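Mernen 309 Compact Washing Machine
Installation and User Guide

Section 4: Setting up and first use

Read this section through once before you start. You will need a spirit level, an adjustable spanner, a bucket and an old towel. Keep the bag of small parts that came taped inside the drum, as it holds the hose clip and the four blanking caps.

4.1 Before you begin

Choose a place with a firm, level floor. Floorboards are suitable if they do not flex when you walk across them. Do not stand the machine on carpet. The vents in the base must stay clear.

The machine must be within reach of a cold water tap, a waste pipe or sink, and a switched wall socket. Do not use an extension lead.

CAUTION: The machine is heavy. Two people should lift it. Never lift it by the door, the control panel or the detergent drawer.

4.2 Removing the transit bolts

The drum is held still during delivery by four bolts in the back panel. The machine will be badly damaged if it is run with any of these in place.

1. Turn the machine so that you can reach the back panel.
2. Loosen each bolt with the spanner, turning anticlockwise, until it spins freely.
3. Pull out each bolt together with its rubber sleeve and plastic spacer. If a sleeve stays behind, ease it out with pliers.
4. Push a blanking cap into each hole until it clicks.
5. Put the bolts, sleeves and spacers in a bag and keep them. They must be refitted if the machine is moved to another address.

Note: Damage caused by running the machine with the transit bolts fitted is not covered by the guarantee.

4.3 Connecting the water supply

The machine uses cold water only. The inlet hose supplied is new and should be used in place of any old one.

1. Turn off the tap.
2. If the pipework is new, run the tap into the bucket until the water is clear.
3. Check that there is a rubber washer in each end of the inlet hose.
4. Screw the straight end of the hose on to the tap by hand.
5. Screw the angled end on to the inlet at the back of the machine. Point it to the left or right so that the hose is not bent sharply.
6. Open the tap fully and look for drips at both ends. If a joint drips, close the tap, undo the joint, check the washer and tighten again by hand.

Do not use the spanner on the hose nuts. They are plastic and will split.

4.4 Connecting the waste hose

The waste hose can be fitted in one of two ways.

Standpipe: Hook the end of the hose into the top of the pipe, using the curved hose guide. The hose must go in loosely. Do not seal the gap with tape or filler, or dirty water may be drawn back into the drum.

Sink trap: Cut the blank from the sink spigot, push the hose on and tighten the clip from the parts bag. Loop the hose up under the worktop before it drops to the trap.

The top of the hose must be at least 80 cm above the floor in both cases. If it is lower, water will run out of the machine as fast as it fills.

CAUTION: Do not join a second hose to the first. If the hose is too short, ask your dealer for the Prodita long waste hose, which replaces the standard one.

4.5 Levelling

1. Slide the machine into place, leaving a small gap at each side and at the back.
2. Put the spirit level on the top, first from side to side and then from front to back.
3. Screw the feet in or out until the machine is level both ways.
4. Press down on each corner in turn. There should be no rocking.
5. Hold each foot still and tighten its locknut upwards against the base.

Check the feet again after the first few washes. Most complaints of noise or of the machine creeping across the floor are put right by tightening the locknuts.

4.6 The first wash

Run the machine empty once before you wash any clothes. This clears out dust and any water left from testing at the factory.

1. Plug in and switch on at the wall.
2. Open the tap.
3. Close the door. You should hear it latch.
4. Put half a measure of powder in the main wash compartment. Do not add softener.
5. Turn the dial to Cottons 60 and press Start.
6. Stay nearby while the machine fills, and look underneath for leaks.

The door stays locked for two minutes after the programme ends. Do not force it. The door light goes out when the lock has released.

4.7 Sorting and loading

Sort the washing before you take it to the machine. A basket with open sides lets air reach damp towels and sports clothes while they wait, and they are less likely to smell. Keep whites, darks and delicate items apart, and check the care label on anything you have not washed before.
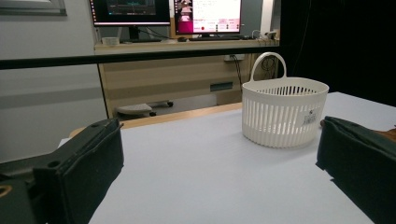 Empty all pockets. Coins, screws and hair grips can pass through the holes in the drum and jam the pump. Close zips, fasten hooks and turn jeans inside out. Put tights and underwired bras in a net bag.

Load items one at a time and shake them out as you go. For cottons, fill the drum until you can just fit a hand upright between the washing and the top of the drum. For synthetics, fill it halfway. For woollens and delicates, fill it to a third.

Do not wash a single heavy item, such as a bath mat, on its own. The load will not spread evenly and the machine may leave out the final spin. Add a couple of towels to balance it.

WARNING: Never put in clothes that have been in contact with petrol, white spirit or dry-cleaning fluid. Rinse them by hand and air them outdoors first. Check the drum for pets and children's toys before closing the door.

4.8 Detergent and softener

The drawer has three compartments. The left is for the main wash, the middle is for softener and the right is for prewash.

Use the amount given on the packet for your water hardness. If you do not know this, your water company can tell you. Too much powder makes a thick foam, which slows the drum and leaves white marks on dark clothes. If you see foam at the drawer, let the programme finish and run an extra rinse.

For liquid detergent, fit the Mikon flap in the left compartment. It is clipped to the underside of the drawer when new. Do not use the flap with powder, with prewash or with the delay timer.

Never fill softener above the line marked MAX. Thick softener should be thinned with a little water before you pour it in.

4.9 Changing your mind after pressing Start

To add a forgotten item, press Pause. If the water is below the door and not too hot, the door will unlock after a short wait. If it stays locked, let the programme carry on.

To cancel a programme, hold the Start button down until the lights flash, then turn the dial to Drain and press Start again. Turning the dial without doing this has no effect - the machine will keep to the first programme.

4.10 If the machine does not start

Check the following before you call for service.

No lights: Check the wall socket with a lamp, then check the fuse in the plug.

Lights on, drum not turning: Open the door and close it again firmly. A sleeve or sock caught in the seal will stop it latching.

Start light flashing slowly: The delay timer is set. Turn the dial to Off and choose the programme again.

Code 43 on the display: The machine is not filling. Open the tap fully and make sure that the inlet hose is not kinked. If the fault comes back, close the tap, unscrew the hose at the machine and rinse the small filter under running water.

Any other code: Switch off, wait, and switch on again. If the same code appears, make a note of it along with the model and serial numbers inside the door, and contact a Prothero service agent. Do not remove the back panel.

After the last wash of the day, close the tap, pull the drawer out slightly and leave the door ajar so that the seal can dry. Cleaning the drawer, the seal and the pump filter is covered in Section 5.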